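# About Kirarow

Kirarow is a small computer repair and refurbishing workshop, and has been one since the May that Severin Moser signed the lease on a former shoe store and moved his workbench out of his mother's dining room. She was very gracious about it, though we understand the dining table has never been quite the same.

We fix desktop computers for households, schools and small offices. A good part of our week also goes to machines that have been given up on -- the ones that sat under a desk for years, got replaced, and then spent another couple of years in a closet because it felt wrong to throw them out. We like those best. There is usually plenty of life left in them, and we enjoy the slow, fiddly business of finding out how much.

## How we work

Every desktop that comes in gets opened up, whatever the complaint was. We look at the power supply and its label, check the board, and clean out the dust (you would be amazed at the dust, and so would your vacuum cleaner). When a machine needs a full going-over, the processor and memory come out as well, and they go into a holder and stay there until it's their turn again. Severin is strict on this point. He once spent a whole afternoon on his hands and knees looking for one memory module, and the rule dates from the following morning.
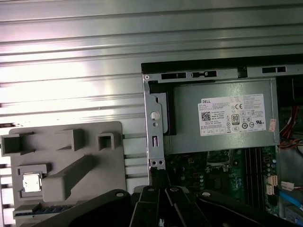 Small parts like to be handled by the edges, and they like to have a place of their own. So do people, come to think of it, and we try to keep the shop that way too, with enough bench space for each of us and a kettle that is always within reach. There are 4 of us these days, plus 2 students from the Vonmont technical school who join us every spring and generally know more about graphics cards than the rest of us put together.

Once a computer is back together, it runs through a long afternoon of tests before we call you. If we can't bring it back at a sensible price, we'll tell you so and show you why, and you are welcome to take it home again or leave it with us for parts.

## Where the computers go

Many go straight back to their owners. The rest are cleaned up, given a fresh start and sold from the front room with a simple warranty, or passed along through the Clollent program, which places desktops with families and after-school clubs. We have sent 250 machines out through Clollent so far, and we still get the occasional thank-you card, all of which are taped up behind the register.

Larger batches, mostly from offices that are moving or closing, reach us through our friends at Baumgartner. They bring them over in a van, we put on the coffee, and somehow the unloading takes most of the day.

## Come and see us

The door is open until 5 and you don't need an appointment. Bring the computer, and bring the power cord if you can find it -- we have a drawer full of spares if you can't. If you'd just like to ask a question, or watch someone put a processor in before you try it yourself at home, that's fine too. Pull up a stool.

*Page last updated 2019-12-25*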